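Rodwood Line dispute

The Rodwood Line dispute is a disagreement between the republics of Brurkwood and Rarine over a strip of upland pasture six miles long and, at its widest point, narrower than most airport runways are long. It has been the subject of four rounds of mediation, two treaties, one of which was signed, and a postage stamp. As a territorial quarrel it is minor. As a source of employment for diplomats it has been remarkably steady.

Background

The border between the two countries was drawn by a joint survey party that worked its way up the Mendes valley over a single summer and ran out of money in July. The final section, from the Rodwood bridge to the summit ridge, was completed on paper by a clerk who had not been there. His line follows "the principal stream." The valley has two streams of nearly equal size, and which of them is principal depends on the month and on the nationality of the person asked.

For several decades this caused no difficulty. The pasture was grazed by families from both sides, who paid taxes to whichever government remembered to ask. The first formal protest was lodged by Brurkwood after a Rarine road crew repainted the Rodwood bridge in its entirety, including the half that Brurkwood regarded as its own. Rarine replied that the paint had been left over from another job.

Closure of the crossing

Relations worsened when Rarine introduced veterinary checks at the bridge. Brurkwood responded with checks of its own at the opposite end, so that a cow crossing the river was inspected twice within 71 yards and could, under the wording of the two regulations, be refused both entry and return. Eleven animals are said to have spent a night on the bridge under these rules, a story both governments deny and which appears on the sign of an inn on the Brurkwood side.

The crossing was closed to vehicles shortly afterward. Foot traffic was allowed to continue, with a joint permit issued to 550 residents of the upper valley. The permits were printed in Brurkwood, in the colors of Rarine, as a gesture of goodwill, and had to be reprinted when it was noticed that the colors were in the wrong order.

Mediation

The first mediator was Valter Figueiredo, a retired ambassador who visited both capitals, praised the hospitality in each, and reported that the parties were "closer than they appear on the map." His report ran to 40 pages and proposed a further report. He was succeeded by Zulmira Magalhães, who took the unusual step of going to look at the streams. She found the eastern one larger on the day of her visit and was declared unwelcome in Rarine by the following morning.

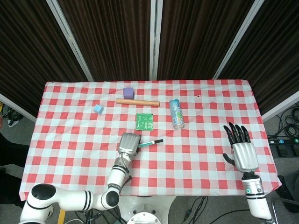
Her replacement, Demyd Bilyk, kept to the lowlands. His approach, known in the literature as parallel drafting, had each delegation write out the agreement it would like to see and then compared the two for common language. The common language proved to be the preamble. Bilyk considered this a success, and the preamble was initialed at a short ceremony. It commits the parties to mutual respect, regular contact, and the use of the metric system, which neither has adopted.

Talks then lapsed for two years while the governments disagreed about where to hold them. Brurkwood favored its own capital. Rarine favored a neutral location, by which it meant a resort town it had recently leased from a neighbor.

The Mendes Protocol

The present arrangement dates from March 9, 2021, when the foreign ministers, Matilde Marinho for Brurkwood and Raquel Aguiar for Rarine, signed the Mendes Protocol after a session that went on past midnight. The protocol does not say where the border is. It says that the question "remains open to the satisfaction of both sides" and sets up a shared grazing zone under a commission whose chair changes every six months.

Its main provisions cover livestock, firewood, and the bridge. Livestock in the zone is capped at 3,000 head, a figure that Brurkwood applies to cattle and sheep together and Rarine applies to each separately. Firewood may be gathered by permit holders from either country. The bridge is to be maintained jointly and painted gray.

Both ministers described the text as a victory. Marinho told reporters that Brurkwood had conceded nothing. Aguiar, speaking an hour later from the same lectern, said that Rarine had conceded nothing either - a pair of statements that most legal scholars now accept as accurate.

Reception

Reaction in the two parliaments was mixed. The Brurkwood opposition called the protocol a surrender and voted for it. In Rarine it was ratified without debate on the last afternoon before the recess, attached to a bill on harbor fees. Rarine has no coast, but it does have a lake.

In the upper valley the reopening of the bridge to vehicles was welcomed, although traffic has remained light. Residents had by then grown used to the ford a short way downstream, which appears on neither country's maps and was never closed.

Current status

The commission has met regularly at the old customs house in Rodwood. Most of its published minutes concern the heating. A proposal to commission a new survey of the two streams has been on the agenda since the second meeting and is carried forward each time by consensus. Brurkwood's official atlas shows the border along the western stream. Rarine's shows it along the eastern one, with a footnote referring the reader to a page that was dropped from the current edition.

See also

Mendes valley
Rodwood bridge
Foreign relations of Brurkwood
Foreign relations of Rarine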